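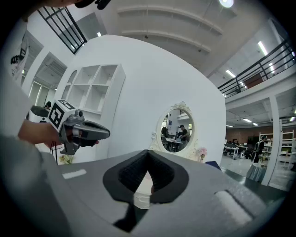
When I moved into my apartment in the spring I had two suitcases, a rice cooker and a very strong wish for a dressing table. My mother had one in her bedroom all my childhood. I was not allowed to touch it, and so of course I touched it every day. The drawers smelled of face powder and old receipts. I have wanted my own since then, and for many years I lived in rooms where there was no space for it.

So in July I bought one, second-hand, from a man called Ghassan Dabbas who was closing his mother's house. It is white and has a mirror with carving, and the carving is the subject of this post, more or less, because I have now spent four evenings cleaning it.

Let me say first what I learned about buying. Please measure your door. I measured the wall, I measured the table, I even measured the elevator, but I did not measure the door of my bedroom, which is narrower than the others. My friend Nicanor Zabala came to help me carry it and we had to take off the mirror in the hallway, with a screwdriver from the neighbor. The mirror was much heavier than I believed. We put it on a folded blanket and after that we drank tea on the floor, and only then we did the rest.

Then, the style. Many of my friends like simple furniture with straight lines, and when I said I wanted curls and roses they were polite. Mireille Awwad told me that a table like this needs a plain room around it, and I think she is right. I took down my patterned curtain and now I have a white one. The table looks calmer already. Also I stopped hanging my bags on the mirror, which was a bad habit of one week only. 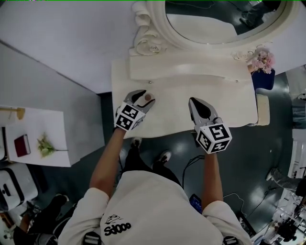
How do you clean a carved frame without damaging the paint?

Use a dry, soft brush first, and be patient with it. A wide makeup brush that you don't use anymore is good. Go from the top to the bottom so the dust falls on the part you did not clean yet. After this you can take a cloth that is only a little damp, with one drop of dish soap in the water, and press it on the carving. Do not rub on the high points, because this is where the paint becomes thin. For the deep places I use a cotton swab. Dry everything the same evening.

I made the mistake of spraying glass cleaner directly on the mirror the first time. It ran down behind the edge and stayed there, and I could not reach it. Now I spray on the cloth. Afaf Awad, who restores picture frames and is more strict than any teacher I had, told me this rule when it was already too late for me.

About the top of the table I have one opinion, and it is that it should stay almost empty. I know it is difficult. In the first week I had everything there: creams, hair clips, keys, a plate with half of a cookie. I could not sit down and use it. So I took all away and I gave back only a few things. Small objects like caps and knobs go in a saucer, otherwise they roll behind and I have to move the whole furniture. My creams are in the drawer, standing up, in an old tea box from Lalico. The brushes are in a cup. I paid 154 dollars for the table and perhaps I spent more time on the arrangement of the drawer than on the decision to buy it.
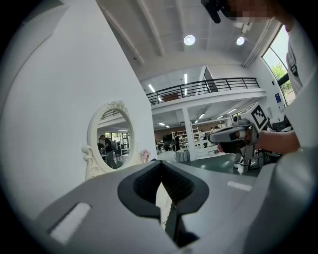
After the cleaning I started to think about flowers. My mother always had real ones, and she changed the water every second morning before work, but I travel for my job and I know myself, so I decided on artificial. I was a little ashamed of this at first. Still, a small bunch in pink and white, placed low beside the corner of an oval mirror, is sweet, and it doesn't fight with the scrolls of the frame. I would not put it in the middle, where it hides your chin when you do your makeup. One side is enough. You must dust the petals also, and for that the same makeup brush works well.

The last thing is light. My ceiling lamp is behind me when I sit, so my face is dark in the mirror and my hair is very bright. I looked in a shop and found a pair of wall lamps for 700 dollars, and I went home again. For the moment I use my desk lamp, with a sheet of baking paper in front of it to make it soft (not touching the bulb, please). It is not beautiful, but in the morning at six thirty I can see both of my eyebrows.

I still have to repair one drawer. It goes in crooked and stops before the end, and I rubbed a candle on the runners like my aunt does, with a small improvement. If you know another method, write me in the comments. I also look for an old stool, low, with a round seat, not too expensive.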